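Keeping the Sorting Arm Honest

The arm that Povberg set up at Umau spends its day picking things off a tray beside a sink. It is looked after in the hours when it would otherwise be idle, usually before eight in the morning, and the job is mostly small chores.

First comes the grip check. A fixed set of items goes on the tray, soft ones and hard ones, and the arm is run through them at low speed. The rope is the item the crew argues about most. It lies differently every time it is put down, and a finger pad that has slipped by a hair will miss it while still picking up a sponge without trouble.

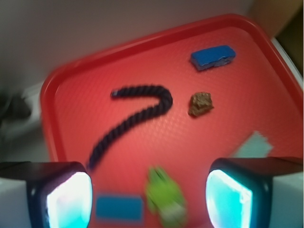 The tray from the wrist camera, with the rope between the sponge and the gripper's lit pads.

Each full check is 2 passes over the tray. Misses are written in a paper log along with the cycle count, which stood at 1,459 when the fingers were last swapped and 1,936 when we visited in May. The rule at Umau is to change them by 2,000, whatever they look like. Pads from Arnaud, the supplier, come already bonded to the finger, so a change means a couple of screws and then a new zero position.

The zero is where time goes. The fingers are closed on a gauge block, the reading is saved, and the block is tried again from the other side. If the readings disagree, the screws come out and the mounting face gets wiped down.
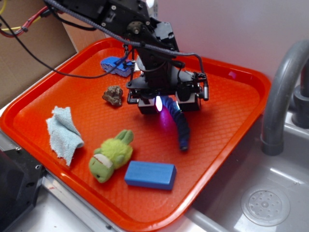
Cables are next on the list. A cable that rides along a moving arm has to have slack at every joint, and too much slack is as bad as too little — it drags over the tray and shifts the items before the fingers get there. The crew moves the arm by hand to the far corners of its reach and watches the loops. Ties are cut and redone if a loop pulls tight. Connectors get a light tug.

The control software, Prornatari, keeps its own record of motor load, and a slow climb there often points to a cable before anyone sees it. Old plots are kept in a binder with the paper log.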